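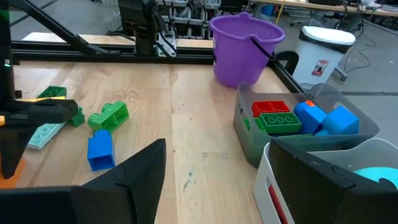
Lohnt sich das Orgelmuseum in Lerkeseck für Leute, die kein Instrument spielen?

Kommt drauf an, ob ihr die Vorführung erwischt. Mit Vorführung sofort, ohne eher so mittel.

So, schnell runtergeschrieben, bevor ich alles wieder vergesse. Wir waren im September dort, Moushumi, die beiden Kinder und ich. Drehorgeln, Jahrmarktsorgeln, Spieluhren, ein paar selbstspielende Klaviere. 300 Stücke laut Faltblatt, verteilt auf 2 Etagen in einer alten Weberei. Von aussen denkt man erst, es hat zu. Hat es nicht. Tür klemmt, fest drücken.

Eintritt hatte ich teurer im Kopf. 5 Euro für Erwachsene, Kinder frei. Nur bar! Der nächste Automat ist unten am Bahnhof, ich bin also nochmal den ganzen Berg runter. Und wieder rauf.

Unten stehen die grossen Orgeln. Meine liebste eine grün lackierte aus Jostau, mit einem geschnitzten Kapellmeister vorne drauf, der den Kopf dreht und dabei ziemlich beleidigt schaut. Die Jüngere wollte danach nicht mehr alleine dran vorbei. Oben die Spieluhren, alles hinter Glas, kleine Schildchen, winzige Schrift. Da wird es für Kinder zäh. Für mich auch ein bisschen, muss ich zugeben.

Aber die Vorführung - die ist um 14 Uhr und dauert eine knappe Stunde. Herr Debnath macht das, und der Mann kann erzählen. Wie die Lochkarten gestanzt werden, wer früher welche Melodien bestellt hat, warum ein Wirt im Ort Hausverbot für Walzer ausgesprochen haben soll. Ob das stimmt, keine Ahnung. Dann dreht er die grosse Orgel auf und man spürt den Bass im Bauch. Wer empfindliche Ohren hat: hinten an der Treppe stehen, da gehts.

Die Kinder durften selber kurbeln. Gleichmässig kurbeln ist schwer, bei mir klang der Radetzkymarsch wie auf hoher See.

Essen: im Museum nur Kaffee und abgepackte Waffeln. Wir waren danach bei Selvanayagam, zwei Strassen weiter, Linsencurry und Mangolassi, sehr freundlich, aber um halb vier schon fast alles aus. Also lieber früher hin oder reserviren.

Parken könnt ihr vergessen, die Gasse ist eng und oben ist alles Anwohner. Bus 21 fährt bis fast vor die Tür, Haltestelle heisst Weberei, leicht zu merken. Kinderwagen besser daheim lassen. Aufzug gibts zwar, war aber ausser Betrieb.

Der Shop ist ein Regal neben der Kasse. Postkarten, CDs, kleine Kurbelspieluhren. Wir haben eine mitgenommen, Für Elise, und die läuft hier jetzt seit Tagen ab sechs Uhr frueh. Überlegt euch das gut.

Nuwan hat mir noch das Uhrenmuseum in Jostau empfohlen, da wollen wir im Winter hin. War jemand schon dort? Schreibts mir gern in die Kommentare, vor allem wegen Öffnungszeiten, die Webseite ist von vorgestern.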